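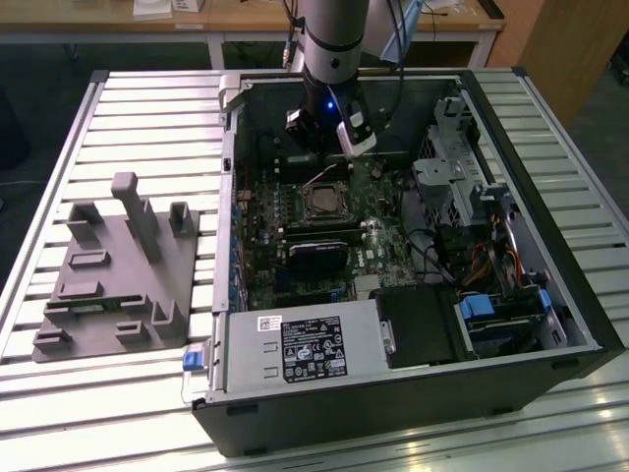 What Shoppers Say About Shower Curtains: A Reading of Customer Reviews
Final report, Home Furnishings and Retail course, Uvville

Introduction

When we were asked to pick one item for the home and find out how people really choose it, most of our class went straight for sofas and mattresses, and I can see why, as there is so much to say about them. I ended up with shower curtains. My family had gone through three of them in a single winter, and I had started to wonder whether we were buying badly or whether everybody was having the same trouble.

The question I set myself was a plain one: what do people praise and complain about after they have lived with a shower curtain for a while, and does it match what the product page promised them?

How I went about it

I used the public reviews on the website of Broromura, a home goods store that sells bath linens, rugs and window curtains. I read 1,417 reviews in all, covering fabric curtains, plastic ones, and the heavier hotel style with a mesh window along the top. It took most of April and a great deal of tea. For each review I wrote down the main subject (color, length, hooks, mildew, smell, weight and so on) and whether the person sounded pleased or not. Where a review talked about several things I put down the one the writer spent the most words on, which my advisor thought was fair enough as long as I said so.

I also hung 2 curtains at home to get a feel for what the reviewers meant, one waffle weave cotton from the Quintana range and one plain polyester from Warnov, and I washed them both every week with the towels. 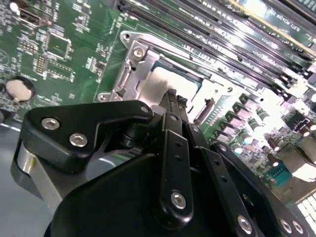
The cotton one shrank a little more each time, mostly in length, until there was a gap at the bottom that let the bath mat get splashed. The polyester one kept its shape beautifully, but it did love to drift inward and cling to whoever was standing there, and my brother complained about it at breakfast more than once!

What I found

Length came up far more than I expected. People measure the width of the tub and forget about the height of the rod, and then the curtain either puddles on the floor or stops short. The product pages do give the length, but it is usually tucked in under the care instructions, and I missed it myself the first time I ordered.

Color was the next big subject. Whites that turned out to be cream caused a surprising amount of unhappiness, especially from people matching a set of towels. Patterned curtains got much kinder reviews, and I think a busy print forgives a lot, including soap marks.

Smell was mentioned mainly with the plastic curtains, and almost always in reviews written in the first few days. The people who came back later to update their review hardly brought it up again, so I would guess it fades, though I can't prove that from reviews alone.

Mildew was harder to sort out. Some reviewers blamed the curtain and others blamed the bathroom, and a few described leaving it bunched up against the wall after every shower, which is how we always left ours. Roughly 800 of the reviews said nothing about cleaning at all, so this part of my report stands on thinner ground than the rest.
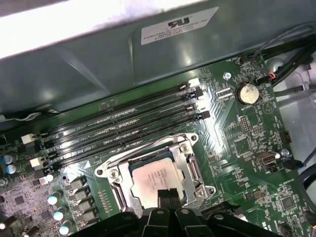
Suggestions for the store

Put the length beside the price, in the same size type. Show each white curtain next to a white towel so shoppers can judge the shade. Sell the liner and the curtain on one page, as many buyers didn't know they would want both. For cotton curtains, a short note about shrinkage would save some disappointment, and I would happily have bought the longer one if I had been warned.

What I would do differently

I would decide on my subject headings before starting. I changed "feel" to "weight" partway through and had to go back over a whole week of notes. I would also like to try a second store, to see whether the grumbles about length are special to Broromura's pages, and to leave my two curtains up through a full winter with the window shut.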